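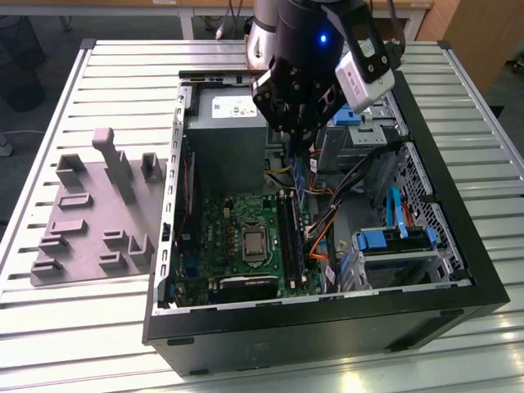 Progress report, Grernel refurb program
July 30, 2026
To: Romana Jurčo
From: Manaia Sutcliffe

Quick one, full numbers when Hedvika is back.

Desktops handed out since February: 228. Target was 261. Short mainly on the Doležal schools, two pickups got moved and one school changed its mind on towers, wants laptops. Talking to them.

Evening repair class running, 15 signed up, waiting list closed for now. Rostislav teaching both groups until we find a second person. Ad is out.

Spend: parts line nearly used up. Memory prices went up again. Would like to move $60 a month from printing to parts, need your ok in writing pls.

Storage still a problem. Lease on the Daner unit ends soon and teh landlord hasn't answered. Bohumila looking at a space near the bus depot, smaller but has a loading door.

Data wiping certificates all filed, copies attached.

Next: finish Doležal deliveries, hire, sort the lease.

Manaia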